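Hovland Youth Flag Football Kit: A Season With the Neighborhood Kids

Our Friday evening group at Skustevcombe started with a borrowed ball and a pile of old T-shirts for flags, so I was more than ready to spend a little money on real gear. 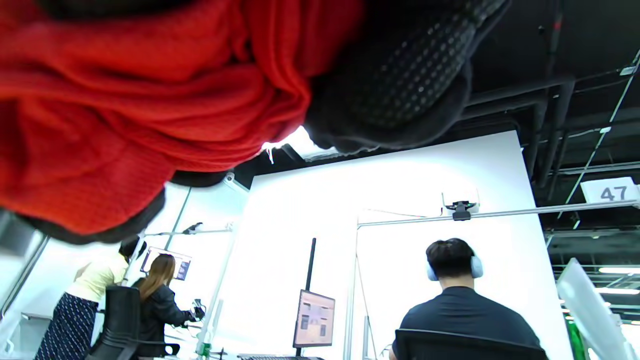
What you get

The Hovland kit comes in a drawstring duffel and covers two small teams. There are 12 belts in two colors, each with three flags already clipped on, plus a set of soft disc cones, a junior-size ball, a hand pump and a fold-out rules card. I paid 53 dollars at Urkico, which had it cheaper than the other store I checked, and it showed up with everything in it except the needle for the pump. I wrote to them and a needle came in the mail a few days later with no fuss.

The box says it's good for kids "up to 100 pounds," though I think that has more to do with belt length than anything else. A couple of our bigger middle schoolers wear theirs on the last bit of strap and play just fine.

The belts

These are the reason to buy it! If you've ever run flag football with the cheap hook-and-loop belts, you know how it goes: a kid grabs a flag, the whole belt comes off, everybody argues, and you've lost five minutes of daylight. The Hovland flags sit in little pop sockets that let go with a very satisfying snap, loud enough that I can hear it from the sideline and call the play dead without guessing. The kids love that sound. They started pulling each other's flags during water breaks just to hear it (I have mostly given up on stopping this).

The sockets swivel too, so a flag pulled from behind or off to the side comes away as cleanly as one pulled straight down. My old set only liked one angle, and a lot of good defensive plays got wasted on it.

Sizing is easy. The strap feeds through a plain buckle and the extra tucks under a loop. Do check that loop before kickoff, though. A loose tail of strap looks an awful lot like a flag to a seven-year-old at full speed, and I've seen more than one kid get spun around by it.

The ball

It's okay! The grip is tacky and friendly for small hands, and our beginners were throwing something close to a spiral by their second practice. It does go soft quickly, so I top it up before every session. The older kids like a firmer ball and bring their own. If you already have a Bririmero junior ball in the garage, keep using it, and let this one be the spare.

The cones and the rules card

The cones are the floppy kind, and I'm glad they are, because kids step on them constantly and nobody rolls an ankle. They're light enough to wander off on a windy evening. I turn them upside down and drop a handful of gravel in, and set them back on the grass like little dishes. It looks silly and works great.

The rules card surprised me. It has simple diagrams for five-a-side, a short section on no-contact play, and a page of warm-up games for mixed ages. We've played the one called Sharks and Tails at every session since September. Parents can pick up the card and ref a half without ever having watched a game, and that has done more for my evenings than any other part of the kit.

How it has held up

Pretty well so far. One socket cracked when a belt got shut in a car door, and I can't blame Hovland for that. The flags have faded a little and one has a nick at the end. Replacement flags are sold in packs under part number 2041, and they clip right into the old sockets. I wish single sockets were sold the same way — right now you have to buy a whole belt.

The duffel is the weak spot. The drawstring frays where it goes through the eyelet, and the fabric is thin on the bottom. I've moved everything into an old gym bag.

Who should get it

Rec programs, PE teachers, block parties, anyone with a patch of grass and a bunch of kids who have never played. For a serious travel team I'd look for longer belts and a better ball. For the rest of us it's a really fun box of stuff, and I've already ordered a second one so we can run two games side by side in the spring.

Four and a half stars. The missing half is for the bag.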